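4 min read

Basket check, Trellham guest kitchen
Checked 28 April 2022

This list covers the two wicker baskets on the black table and whatever is lying on the cloth between uses. One basket is for household things, the other for food. Go through it in order and write a comment against anything that isn't a plain yes.

1. Table and cloth

1.1 Cloth lies flat, no folds near the edge. Yes.
1.2 Cloth free of crumbs and lint. No. White specks all over. It shows every bit of fluff, so shake it outside and go over it with a damp sponge. Brushing alone moves the bits from one end to the other.
1.3 Nothing sharp or breakable within a hand's width of the edge. Yes.
1.4 Table doesn't rock when leaned on. Slight movement at one corner. Felt pad to be replaced.

2. Tubes and small toiletries

2.1 Every cap closed. Check by hand, as a cap can look shut and still leak.
2.2 Every tube can be identified. One fail. The pale tube has no readable print, so it can't be kept with things guests might use. Take it out and bin it if the owner doesn't turn up.
2.3 Tubes kept apart from food.

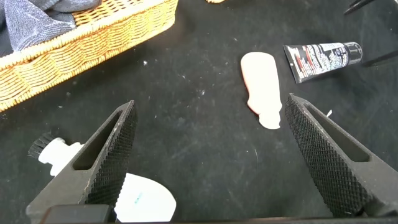 2.4 Nothing over 125 ml left out. Large bottles live in the bathroom cupboard.
2.5 Brushes clean and put away with the bristles clear of the cloth. Comment: one small brush found lying out. Rinse and dry before it goes in the basket.

3. Towels

3.1 Towel dry right through before it goes into wicker. Feel the middle of the fold.
3.2 No loose threads long enough to catch on a handle.
3.3 Changed on the usual day. Comment: could not confirm, the laundry sheet had not been filled in since November.

4. Drinks

4.1 Cans undented and in date.
4.2 Cans upright and in the food basket, not left on the table. Fail at first look. A red can was out on the cloth beside the towel basket.

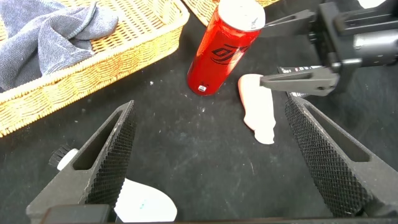
Trinidad Insaurralde asked for it to be noted that cans get left out because people fill the food basket from the front and then can't fit anything tall in behind. Tall things first would sort it. She would also like the towel kept well away from drinks, and I have added that as 4.3.

4.3 No open drink next to either basket.

5. Household basket

5.1 Pot sits steady and its handle doesn't stick out over the rim.
5.2 Pot lining not scratched. If it is flaking, take the pot out of use and say so on the sheet.
5.3 Cups plastic only. Comment: pink one is fine. On its side is all right for storage.
5.4 Total weight under 4 kg. The basket handles are comfortable to carry up to that.

6. Food basket

6.1 Artificial fruit wiped over. Dust collects at the stalk end.
6.2 No real fruit mixed in with it. A soft pear at the bottom went unnoticed last time and marked the wicker.
6.3 Bottles with lids tight and labels facing out.
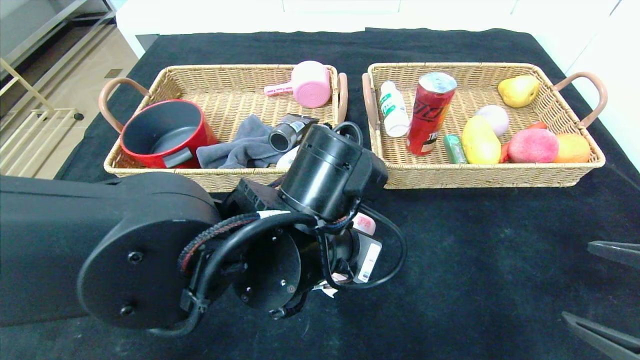
6.4 Small packets dated and intact. They slip down between larger items, so lift everything out and look underneath.
6.5 Leather on the handles sound, stitching not pulling. Look on the inside of the curve, where it wears first.

To do before next check: new felt pad, unmarked tube dealt with, cloth washed at 30, laundry sheet restarted.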